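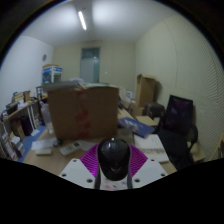 Home · Scores · Trades · Fiction · Archive

5 min read

Kjell Bakke had been told three times before lunch that the trade was done, and he didn't believe it any more than he had at breakfast. He had covered the Skesholm club for long enough to know what "done" meant in March. It meant an agent wanted a number to move. On the desk a big cardboard box with reddish-orange printing on the front had papers piled on its folded flaps, and the thick stack of white paper over by the desk edge was the season's game notes, every one of them calling Sihan Jin the heart of this team. Kjell had written a few of those lines himself, back when he was nicer.

His phone buzzed. Sewwandi Cassim, from the radio side.

"You've heard," she said.

"I've heard that somebody heard."

"Ekska are sending two guards and a first-round pick. Jin goes up there tonight. He asked for it."

"Who says he asked?"

"Everybody."

"Give me one with a last name."

She breathed out through her nose. Sewwandi was good at her job, better than he was on most days, but she had four hours of air to fill and he had one column.

"His landlord says he gave notice," she said.

"His landlord says that every spring. He wants to raise the rent."

Kjell drove to the arena. A few kids in Jin jerseys were hanging around the players' gate, and one of them had already put tape over the name. The tape bothered him. The kid was maybe eleven, and he'd done a careful job of it, with the ends tucked under so they wouldn't peel.

"Take that off," Kjell told him. "He still plays here."

"It's on the internet."

"So is everything."

The kid looked at him the way kids look at substitute teachers and left the tape where it was.

Inside, Biljana Angelovski was sitting in the lower bowl with her feet up on the seat in front. She had run the club for six seasons and in all that time had told Kjell perhaps two things that were true, both by accident.

"I can't talk about players under contract," she said.

"Then talk about ones who aren't."

"That's cute."

"Is he gone?"

"We're always looking at ways to get better." She watched the court, where an assistant was feeding balls to Jin on the left wing. He caught, turned, shot. He caught, turned, shot. He had a sleeve on the bad knee, the one that was supposed to be fine. "What does a building this size hold, do you know?"

"3,367. It's painted on the wall behind you."

"And last week we got 2,000. With him." She put her feet down. "That's not a quote."

"It's arithmetic."

"It's not a quote either."

He went down to the tunnel and waited. When Jin came off he was carrying his own shoes, tied together by the laces, and he didn't seem surprised to see anyone there.

"They have me in a house up there already," Jin said. "Did you see that? Three bedrooms. With a lake."

"Did you ask out?"

"My cousin called me crying. She wanted to know if she could keep the bike."

"Sihan. Did you ask?"

Jin thought about it for longer than Kjell liked. Somewhere behind them a floor machine started up.

"I asked in November what would happen if I asked," he said. "Is that asking?"

"It is to an agent."

"Then I guess I asked." He shifted the shoes to his other hand. "I only wanted to know if they'd say no."

"And did they?"

"They said they'd get back to me."

Kjell had played a little, long ago, for Doherty, in a gym where the heat came on after more than 40 people sat down. He'd been cut by a note in his mailbox. For years he had told that story as a funny one. He didn't tell it now.

He sat in his car in the lot and opened the laptop on his knees. Sewwandi had sent four messages. The last one said the guards were off and it was one guard and cash, and that Lingyun Yu, who coached up at Ekska, had been seen smiling outside a restaurant. Kjell wrote back that people smiled outside restaurants, it was the bill that stopped them.

Then he typed: Sihan Jin has not been traded. He looked at it. It was ten past five, and as far as he knew it was true.

The kid with the tape was still by the gate. The others had left. Kjell rolled down the window and asked if he needed a ride, and the kid said no, his mom was coming, and was Jin still in there?

"He's in there."

The kid nodded and went on waiting, one thumb working at the corner of the tape.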